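Search this site Enter keywords Go

The Long Wait for Small Claims

When Vlasta Vukadinović moved out of her apartment in June, she swept the floors, washed the windows, left both keys on the kitchen counter, and went off to her new place across town feeling pretty good about things. She had lived there five years (long enough to raise a cat and wear out a couch) and she fully expected her deposit back. What she got was a one-page letter saying the landlord would be keeping all of it, plus a bill for another $275 for "general restoration."

"I read it standing up in the hallway with my coat on," she told me. "Then I read it again sitting down."

Plenty of people get a letter like that, grumble for a week, and let it go. Vlasta very nearly did too. A lawyer would have cost more than the deposit was worth, and the word "court" made her think of wood paneling and men in good suits. It was her neighbor, Rizal Pillai, who told her over the fence that she could file the thing herself. He had done it once over a fence, as it happens, though a different one.

Small claims court is meant for this sort of quarrel. The amounts are limited, the forms are short, and in many places you speak for yourself in front of a judge who has heard a hundred deposit cases and will hear a hundred more. The rules and the dollar limits change from state to state, so the first stop is the clerk's office or its website. The clerk can't tell you whether you'll win, but can tell you which form you need and what it costs to file. Vlasta's filing fee was $49, and she paid it with a check because she wanted the stub.
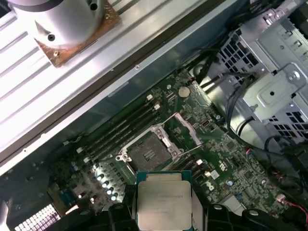 After that came the waiting, and the part she found hardest, which was getting the papers properly served. You can't just slide them under a door and call it done. Her landlord was a company called Janero, and the name on her lease wasn't quite the name the company was registered under. Her first attempt came back. The second one, sent to the registered agent listed with the state, went through fine, and she got her hearing date a few weeks later.

Aarne Rantala, a retired mediator who spent much of his working life in courthouse hallways, has seen a lot of folks lose good cases over a thing like that. He has also seen them lose by bringing a shoebox. "The judge has maybe ten minutes for you," he said. "Put the lease on top, then the letter, then your pictures with the dates on them. Bring 2 copies of everything, one for the judge and one for the other side, and keep your own."

He'd also like people to practice saying what they want out loud, at home, to a spouse or a dog, until it takes less than a minute. Start with the amount. The story about how rude the manager was on the phone can stay in the car.

Vlasta took his advice, more or less. Her hearing was on 2021-11-23, and Janero's man offered to settle in the hallway before their names were even called. She asked for the whole deposit and her filing fee, he made a phone call, and they wrote it up on a form the clerk handed them. She made sure it had a payment date on it before she signed.

The check arrived the following week. She's put it toward a new couch, and the cat has already been at one of the arms.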